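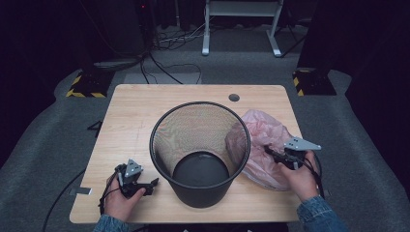 We use cookies to remember your preferences and to see how this site is used. By continuing to browse you agree to our use of cookies. Accept | Manage settings

Gunness College robotics club opens its household tasks project to local schools

Wed 9 January
By the Gunness College press office

The robotics club at Gunness College in Predthorpe is to share its student project on everyday household jobs with six local secondary schools, after winning a grant of £2,000 from the Eichhorn Fund.

The project, called Bullora, asks students to teach robot arms to do small jobs that most people do without thinking. The first job on the list is putting a liner in a waste bin. Students carry out the job themselves using a pair of hand-held grippers, and the recordings of their movements are then used to train the software that controls the arms.

Bullora began last term as an after-college activity for first-year engineering students. It now has 12 members, drawn from engineering, computing and product design courses. They meet twice a week in the former drama studio, where the club has its equipment.

The club chose the bin liner after trying several other tasks, among them folding tea towels and stacking plastic cups. Cups proved too simple to keep the group interested for long. A thin plastic bag is harder. It changes shape whenever it is touched, it clings to itself, and the opening can be difficult to find even by hand. The mesh wastebasket used for the task is light enough to slide across the table if it is pushed, so students have to think about what both grippers are doing at once.

Each student is asked to complete 80 recordings over the course of the project. A recording starts with the bag on the table beside the basket and ends when the bag is in place with its edge folded over the rim. Attempts that go wrong are kept and labelled, and students write a short note on what happened. These notes have become a large part of the work. Members use them to decide which attempts should go into the training set, and to agree rules on matters such as whether a bag that covers only part of the rim should be marked as finished.

"Students come to us expecting to spend their time writing code," a spokesperson for the college said. "They do write code, but they also learn how much care goes into collecting good examples. If two people do the same job in different ways, they need to sit down and talk about it before they carry on."

The grant will pay for a second set of grippers, spare cables and travel costs for visiting schools. It will also cover a computer for the club's own use. Until now, members have had to book time on machines in the computing department, which are in heavy use during coursework season.

Under the new scheme, each of the six schools will send a small group of pupils in Years 9 and 10 to the college for an afternoon session. Pupils will be shown how to hold and close the grippers, practise with blocks and cloths, and then move on to the bag and basket. Club members will lead the sessions, with a member of college staff present throughout. No experience of programming is needed.

Schools will be given a copy of the recordings made by their own pupils, along with a worksheet for use in computing or design and technology lessons. The recordings show the table and the pupils' hands and sleeves. Consent forms will be sent out with the joining instructions and must be returned before the visit.

The club plans to show its work at the college open evening in April, when visitors will be able to try the grippers for themselves. Members hope to have one of the arms attempting the task by then. If it is not ready, they will show the recordings and talk through their results so far.

Work on a second task, sorting cutlery into a drawer tray, will start after the open evening.

Schools in the Predthorpe area that would like to be added to the waiting list for next year should contact the Gunness College schools liaison office. Places are free of charge.

Notes to editors

Gunness College is a further education college offering full-time and part-time courses to students aged 16 and over. The robotics club is open to all enrolled students.

The Eichhorn Fund makes small grants to practical science and engineering projects in schools and colleges.

Reporters wishing to attend a school session should apply to the press office in advance.

Sign up to our newsletter for college news and event dates. Enter your email address. Subscribe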